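4. Does a cooler wash really clean as well?

The makers of Prolano say their powder works as well in a cool wash as in a hot one. Our group (Sulastri Ong and Wendelin Berchtold) wanted to see what that claim rests on. The leaflet gives a score for "overall freshness" but never says who did the scoring, or what the cloth had on it to begin with.

We put a short form through doors in Strebel in March and got 183 back. Most people said they had switched to cooler washes and were happy with them.
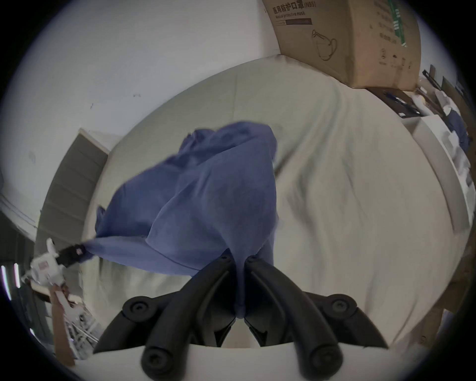
Being happy with a wash is weak evidence, though. People who had paid more for the powder may well want to believe in it, and our form asked "Are your clothes clean?", a question few would answer with a no. We should have worded it better.

Only 3 homes kept a note of their meter readings. One of them used less power over the month, but they had also been away for part of it. We do not think this section can back up the saving printed on the box.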